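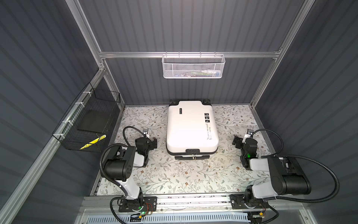

Polycarbonate vs. ABS for checked bags: does the shell material matter?
Luggage and Packing > Hard Cases
Page 1 of 1

kestrel_oh
February 28, 2023
I need to replace a checked bag before a work trip in May and I'm trying to sort out shell materials. Budget is capped, so full aluminum is out. The candidates are a Clasum in ABS, a Netevon in an ABS/polycarbonate blend, and a Curnach in straight polycarbonate. All three are the 28-inch size, all zipper closure, all gloss finish. The Curnach costs nearly twice what the Clasum does.

The bag gets checked every time, usually with one connection. Loaded weight is close to the airline limit. I care about cracking at the corners and about the zipper. Scratches I can live with.

Is the blend worth anything, or is it ABS with a better label?

matte_finish
Depends on the ratio, which the makers don't publish. A blend sold as "ABS+PC" is often ABS with a thin polycarbonate film on the outside. The film takes the scratches. The core still behaves like ABS when a corner takes a hit in the cold.

Pure PC flexes and comes back. ABS is stiffer and holds its shape under load, then cracks when it reaches its limit. For checked bags near the weight limit I'd buy PC.

dunmore77
I disagree that it matters this much. I've had ABS bags for years and the shell has never been the part that failed. Wheels go first, then the pull handle, then the zipper. If the Clasum has wheels you can replace with a screwdriver, buy the Clasum and put the difference toward a spare set.

Firdevs Keskin
I do bag repairs, mostly for a shop that takes in warranty work. Of the last 30 hard cases I logged:

Wheels or wheel housing: 19
Everything else, shells included: 11

So dunmore77 is right about the order. But a wheel housing failure is often a shell failure in disguise. The housing is riveted or screwed through the shell, and in thin ABS the hole elongates until the fastener pulls out. You can fit a new wheel. There isn't much you can do for the hole except a backing plate, and that eats into the lining.

Check the inside of the bag before buying. Unzip the lining at the wheel end and look for a washer or plate behind each fastener. If the lining doesn't unzip, put it back on the shelf.

kestrel_oh
Thanks. The Clasum lining does unzip. Screws, small washers, no plate. I haven't been able to see the Curnach in person.

Related question: do the separate plastic corner pieces help? Some bags have them and some don't.

matte_finish
They help at the wheel end, where the bag lands when it gets tipped off a belt. At the handle end it's mostly looks. They also give grime a seam to collect in, which shows badly on a white shell.

dunmore77
Handle end matters too. Bags go down the chute whichever way they happen to be facing. I'd take corners on both ends over a thicker shell.

matte_finish
A thicker shell protects the whole surface. Corners protect the corners.

dunmore77
And the corners are where it gets hit. We've had this argument in the Rieger thread already.

tollgate_b
On the zipper: look at the coil width. A No. 10 coil is what you want on a large case, and a lot of cheap ones use No. 8. Double-coil zippers resist the pen trick a little better than single. No zipper is secure, lock or no lock. If that bothers you, get a latch frame and accept the extra weight.

Also leave slack. An overpacked zipper case carries the load on the coil all day, and that's how they split at the corners. Mine let go on the second trip after I started using the expander.

Firdevs Keskin
Agree about the expander. I'd add that sliders wear before coils do. If the zipper closes and then opens up behind the slider, the slider is worn and the coil is probably fine. A new one is a cheap job. People throw out good bags over this.

kestrel_oh
Does anyone trust published drop test numbers? Netevon claims 1,000 handle cycles and gives a drop height but no temperature.

matte_finish
Without temperature and load I'd ignore the drop figure. An empty case at room temperature will pass nearly anything. The handle figure is low if they count one pull as one cycle.

kestrel_oh
Leaning toward the Curnach if the lining opens. If it doesn't, the Clasum with backing plates added. Does anyone know what gauge aluminum fits under the lining without bulging?

Firdevs Keskin
1.5 mm is fine. Round the edges and use a nylon lock nut. Cut the plate wider than the wheel housing by a finger's width on each side, or the load just moves to the new edge.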